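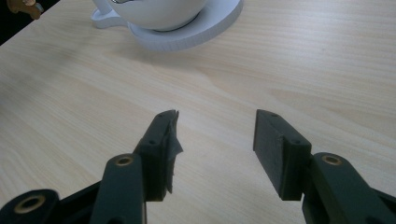
Mondau pottery open day, 2025-02-11

The Mondau works opens its doors twice a year, in February and again in November. We were 24 visitors, split into two groups, and ours began in the casting room.

Cups and saucers are made on separate benches. The cups are cast in plaster moulds, and the handles go on by hand while the clay is still soft. Saucers are pressed. A ribbed edge, like the one on the white Onik saucer, comes straight from the mould and only needs wiping with a damp sponge. Too much wiping and the grooves go flat – there was a crate of those by the door.

The kiln was closed, so we saw it from the outside only. It takes 1,000 saucers at a time. Glazing was the slowest part of the tour and rather noisy.

Coffee was served afterwards in the Arriaga room, which has long pale wooden tables with a strong grain. The white cups look well on them. They are lighter to hold than I expected, and the saucer has a good thick rim.

The shop sells seconds at the back. Parking is on the Grisano side, with 16 spaces, and it was full when we left.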